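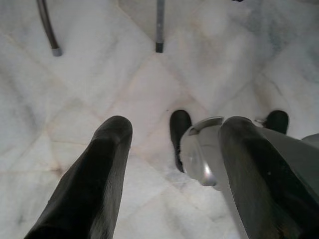

Lornolum Writers' Group: Science Fiction Section

How to keep a series bible for a run of space novels

Last revised 23 September 2021 by Prapai Rungrueang

A series bible is a reference document holding every fact that a later book must not contradict. The method below was worked out on the Kimaro sequence, a run of colony novels written by members of this section, and can be used for any series of three books or more. It assumes a finished draft of at least the first book. If you are still drafting book one, keep rough notes and come back to this page afterwards.

You will need:
- the final text of each published book, in a format you can search
- a spreadsheet program
- a word processor or a plain text editor
- one folder, backed up

Step 1. Set up four sheets

Create one spreadsheet with four sheets: People, Places, Dates and Rules. Do not add more sheets at this stage. Ships go under Places if characters live or work aboard them. Alien species go under Rules, with individual aliens under People.

Each sheet has the same first four columns: Name, Fact, Book, Chapter. Enter one fact per row. A captain with grey eyes, a bad knee and two sons takes three rows. Long entries are hard to sort and harder to correct.

Step 2. Read book one for facts only

Read the published text from the first page and enter facts as you meet them. Work from the published version. Drafts contain names and distances that were changed in editing, and the author tends to remember the draft.

Enter a fact if a reader could quote it back to you. This covers eye colour, rank, home world, age, the number of decks on a ship, the length of a voyage and who has met whom. Mood and theme can be left out.

The first Kimaro book gave 46 named people, more than the author had expected. Eleven of them had one line of dialogue each. Enter them all the same. Minor characters are the ones most often given a second name by accident in a later book.

Step 3. Fix the calendar

Choose a zero point. In the Kimaro books this is the day the colony ship leaves orbit. Record every event as a number of days before or after zero, in a column called Day. Use a second column, Stated as, for the wording in the text ("the following spring", "two years on").

If your colony world has a year of a different length from Earth's, write the conversion at the top of the Dates sheet. Fidine, the main world in our sequence, has a year of 200 local days. A character who is thirty in local years is much younger in Earth years, and the text has to say which is meant at least once per book.

Check ages next. Sort the People sheet by birth day and compare each age given in the text with the calendar. Mark any mismatch in a Problem column. Leave the mismatch alone for now.

Step 4. Record travel times

Draw up a table with every port or world along the top and again down the side. In each box enter the shortest journey given in the books, with the ship that made it. Leave a box blank if no journey has been described. 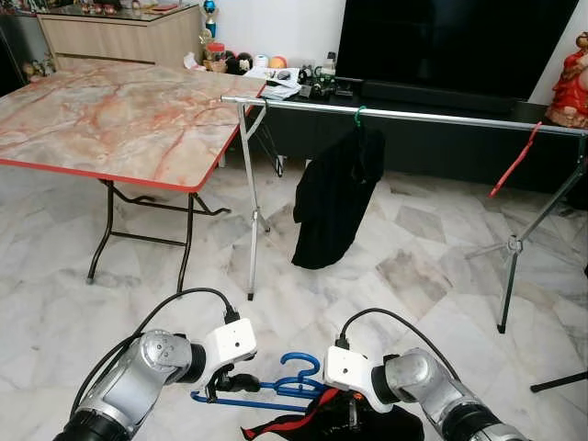

Blank boxes are useful. They show which routes are still free for the plot of a later book. A filled box is a limit: once readers have been told that Fidine to Uvadden takes nine weeks, a character cannot arrive in four without a faster ship and a sentence to say so.

Step 5. Write out the rules

The Rules sheet covers whatever your technology and your aliens can and cannot do. Write each rule as a plain statement that can be tested against the text.

Poor: The drive is unreliable near planets.
Better: The drive cannot be started within six hours' flight of a planet.

Add a Source column with two possible entries, Text or Author. A rule marked Text has been printed and is binding. A rule marked Author exists only in your head or notes and may still be changed. Keep the two apart. Most of the needless difficulty in our second book came from treating an Author rule as if readers already knew it.

Population figures belong on this sheet as well. The Kimaro ship leaves with 3,379 people aboard, and every birth, death and desertion in the later books has to be taken from or added to that number. Keep a running total with the book and chapter for each change.

Step 6. Deal with the problems

Filter all four sheets by the Problem column. Sort what remains into three groups.

a) Errors no later book needs to touch. Leave them.
b) Errors that can be corrected in a new edition. List the page, the old wording and the new wording, and send the list to whoever prepares the files.
c) Errors that affect the plot of the next book. These need a decision before drafting starts. Choose which version is true, record it, and mark the other row Void. Do not delete the row.

Step 7. Add a short summary

In the word processor, write a summary of each book of no more than 2,000 words. Cover who is alive at the end, where they are, what each main character knows and what remains unexplained. The third item is the one usually forgotten. A character who was out of the room when a secret came out must not refer to it two books later.

Upkeep

Update the sheets after each round of copy edits, while the changes are still marked. For a book of ordinary length this takes about two evenings. Save a dated copy before each update and keep the old copies.

If two authors share a series, only one should have editing rights to the spreadsheet. The other sends changes by email, giving book and chapter for each.

Section members can ask for the blank spreadsheet at the June meeting or by message through the members' page. The blank has the four sheets and the travel table set up, with the Problem filter already in place.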